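Counter display for the snack table, tiered or flat?

krystyna_n
Setting up the drinks and snacks table for our hall in Flarnville, opening in June. Layout so far:
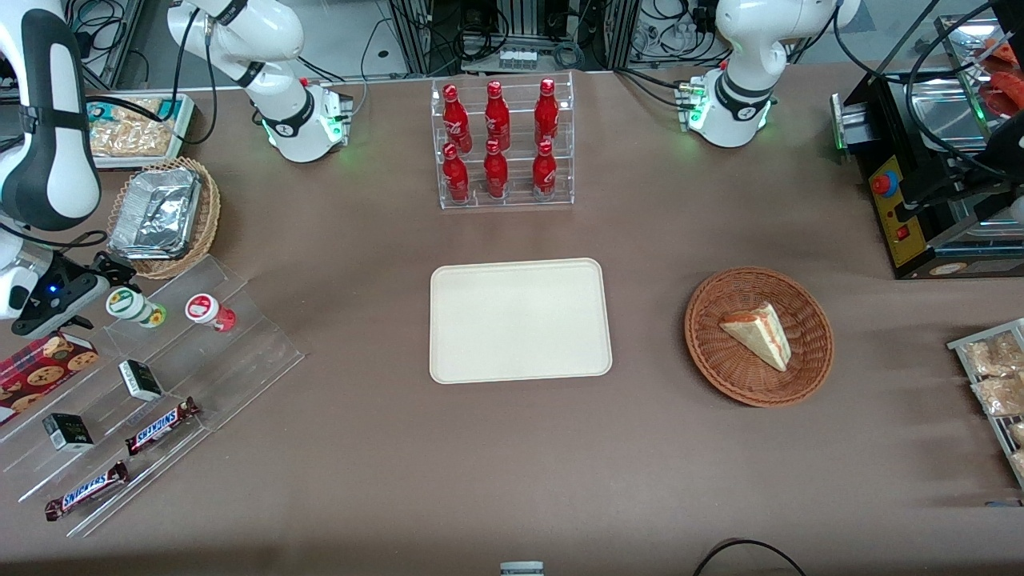

Coke on the two-tier rack at the back, cake in the round basket, stepped stand on the left.

The cream tray is for wrapped biscuits, or could be. Any thoughts? Budget is tight, I have 69 left.

amado_e
Rack is fine. I'd swap the tray and the cake though. Cake sells if it's in the middle.

Salazar
Disagree. Put the cake in the middle and people lean over it to reach the bottles. Leave it on the right. It does want a cover, and a plate under it. Wicker is a pain to get cream out of.

krystyna_n
Cover is on the list. Hadn't thought about the plate.

rhea.s
Are the red cookie box and the little cups staying on the same stand? I'd keep the cups on the top step and move the box to the green-rimmed tray with the crackers. We had a Kundby stand at our place and anything boxy hid whatever was next to it.

amado_e
The tray's too shallow for a box, it'll look odd.

rhea.s
Looks odd or gets seen, pick one.

Salazar
What's going in the oval basket? All I can make out is foil.

krystyna_n
Not decided. Might be flapjacks. I'll try the box on the tray tonight and leave the cake on the right for now.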